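bayu_w
I was at the Furnthorpe gym for the second half. We lost by five, and I think our coach kept the zone defense too long.

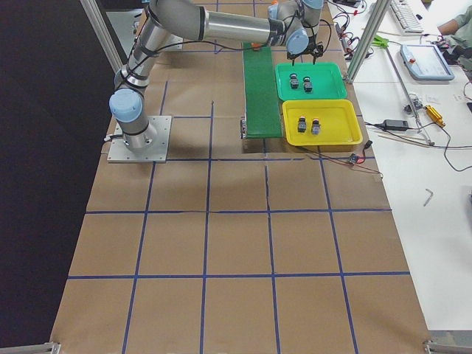

Arm and green tray

Royer
I don't agree. The zone was good, the free throws were not.

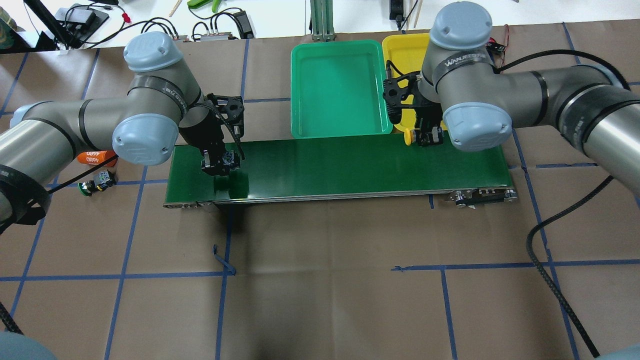
Rement answers that both of you forget the rebounds.

bayu_w
Maybe. But why did the bench play so little?
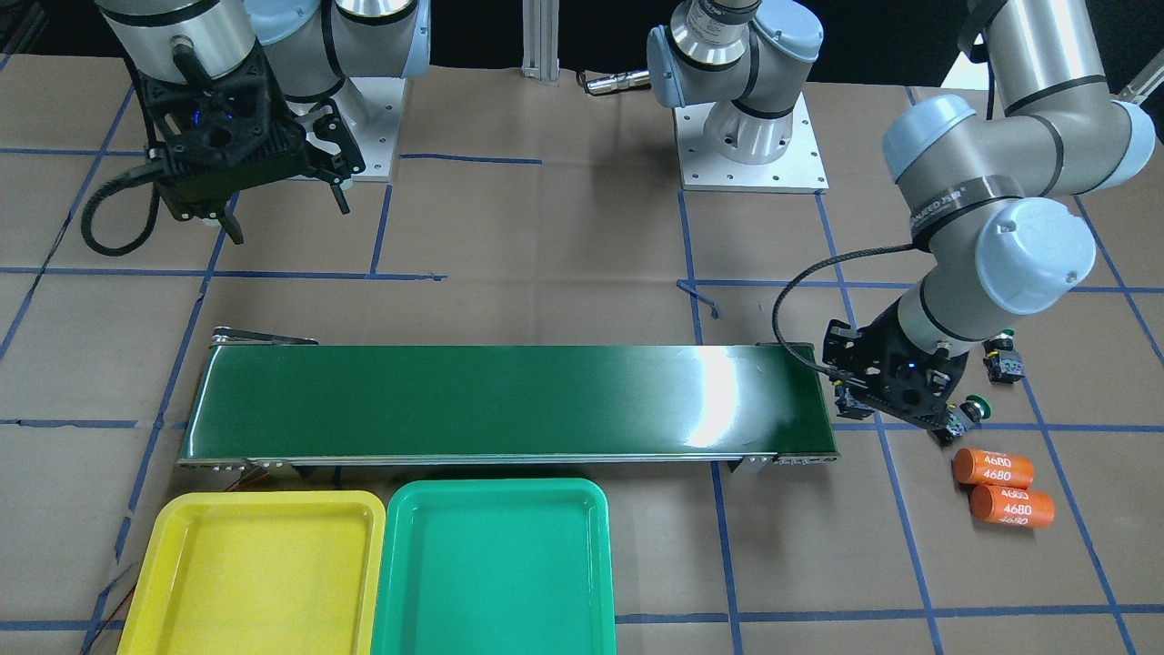

The belt, with the yellow tray in front

Royer
Two of them had fouls.
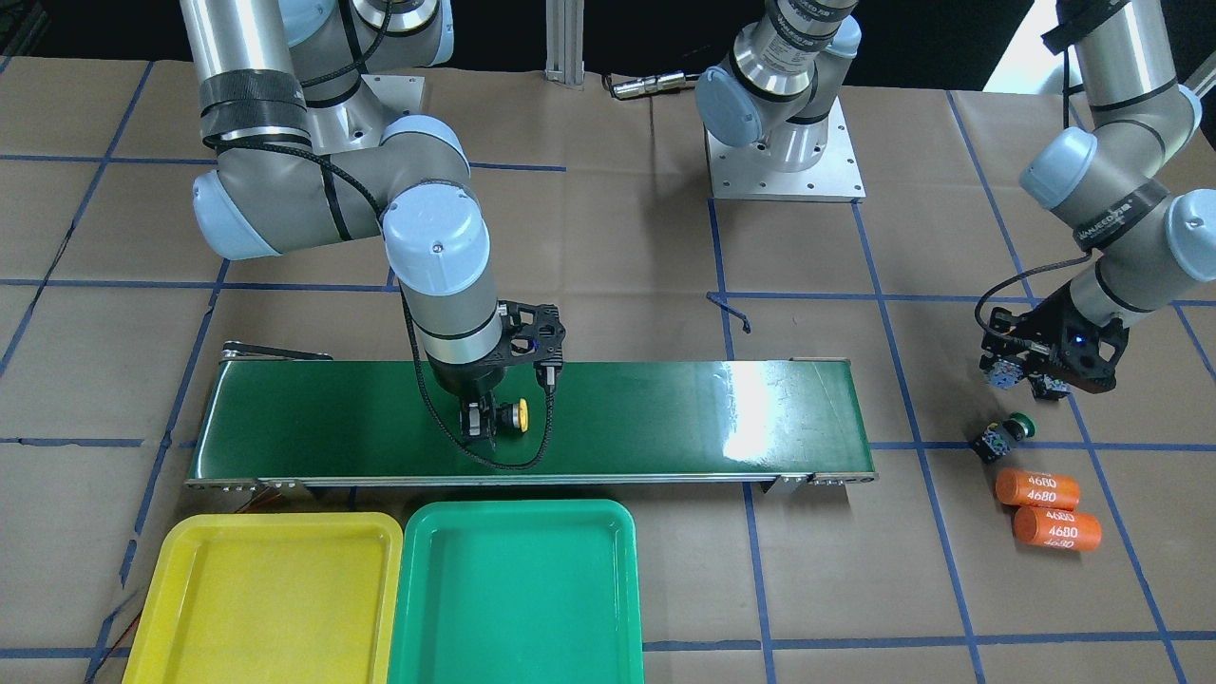

Over the belt

Rement
Then we try again in October.

Contact | © Furnthorpe Hoops | Back to top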